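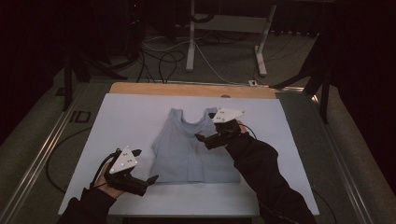
How do you fold a vest top so that it stays folded? Bring the straps down first, onto the body of the top, and only then start folding the rest of it.

I wish somebody had told me that years ago. My summer drawer has always been a sort of nest, with straps hooked through other straps, and every time I pulled out one top I'd get two more along with it (and usually a sock, don't ask me how). Jumpers I can manage. T-shirts I learned from my mother. But a vest top has hardly any shape to it, and those straps wander off wherever they please.

It was Marlies Lanz who put me right, when I stayed with her in Lirnonside at the end of August. She had a pile of clean washing to get through before supper and I offered to help, and after watching me make a mess of the first few she very kindly took one off me and started again. She lays the top flat with the front facing up and the neckline away from her, and smooths it from the middle outwards with the side of her hand. Then the straps come down towards the hem, so that you're left with something close to a plain rectangle. One side goes in by a third, the other side goes over it, and then she folds it up from the hem in two turns and stands it on its edge in the drawer.

The surface matters more than I'd thought. I had always folded on the bed, and a duvet is hopeless for it — everything sinks in the middle and you end up smoothing the same crease over and over. A table is far better, or a board if you have one. I now use the big white chopping board that was too large for our sink and had been living behind the bread bin, and I'm quite fond of it.

A few things I've found since. Short, wide tops do better folded in half down the middle than in thirds, or they come out as a thin little sausage that won't stand up. A side seam that has twisted in the wash will never lie quite straight, so give it a gentle tug and then let it be. Faint wrinkles don't bother me, they go as soon as the thing is on. And pale grey shows every one of them, so if you're fussy, do the grey ones while they're still a bit warm from the line.

I have roughly 30 tops, which is far too many, and the whole lot took me one cup of tea and most of a radio play. They fit in half the drawer now. The other half has already been claimed for swimming things, and I haven't the faintest idea how one folds a swimming costume, so if you do, please write and tell me.

Filed under: Home & Laundry, Small Jobs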